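Tile library opens its drawers in Cludcombe

Anyone who has ever stood in a shop for an hour trying to choose a bathroom tile will be delighted by this one. The Cludcombe Tile Library opens to the public in January 2026, and it is every bit as good as we had hoped!

There are 3492 samples to borrow, from hand-sized squares of plain white to patterned floor tiles rescued from terraced houses in Dambridge. You take up to 40 home in a padded crate, prop them against your own wall, look at them in your own light for a week and bring them back. It costs nothing to join.

The idea came from Viktória Vida, a retired tiler who had been keeping leftovers in her garage for years. "People fall in love with a tile under shop lights and then it goes brown on them at home," she told us. "I wanted them to see it next to their own sofa first."

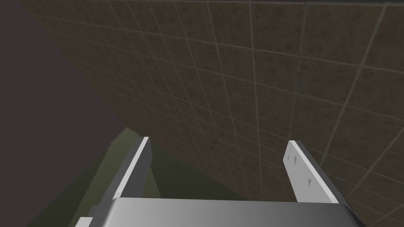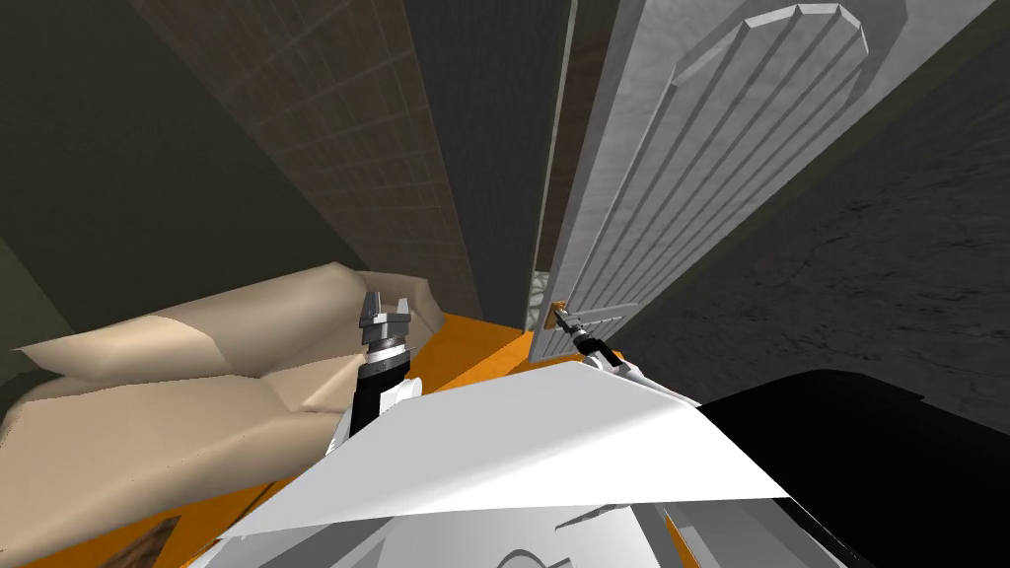

Square brown tiles with pale grout lines (first picture) and a beige sofa (second picture).

Earthy colours are having a real moment, going by the reservations list. Lobo, a speckled clay range, already has a waiting list, and the mossy green Bidutari is close behind. Grout gets its own cabinet too, with 179 little sticks of colour you can hold up against the tile (try a pale one with something dark, it is lovely).

Ottó Rácz, who runs the repair bench at the back, will also match broken tiles. Bring in a piece, even a chipped corner, and he will go through the drawers with you. He found a partner for a cracked hearth tile while we were there, and the owner very nearly hugged him.

The library is upstairs at the old seed shop on Mill Lane, open Tuesday to Saturday. Evening grouting classes start in March, and beginners are very welcome.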